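Re-covering the folding table

Wednesday, March 10, 2021

The old cover had gone at the corners, so I stripped the table on the first evening and started again. Padding first, then light blue cloth, pulled over the edge and stapled underneath. I used the Gollari staples, 6 mm, which hold well enough in softwood. The Kurek ones bent.

The padding is soft and it shows. If you pull the cloth tight in one direction only, you get ridges. Work from the middle of each side towards the corners, and leave the corners until last. Some lumpiness remains and I have stopped chasing it, as the table is for sorting and folding and nothing on it needs to stand level.

Bogdan Tokarz suggested clear plastic along the front, where sleeves rub. It creases and catches the light, but it wipes down. The yellow tape marks out zones, so that folded things have a set place at either side and the middle stays free for the work.

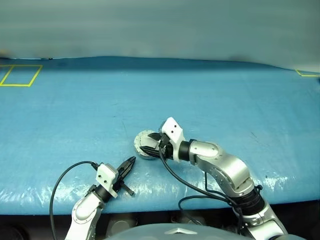

Does the tape leave a residue on the cloth?

A little, if it stays down for months. I lift mine every seven weeks and lay fresh strips on the same lines.

The underside still needs a second row of staples at the back.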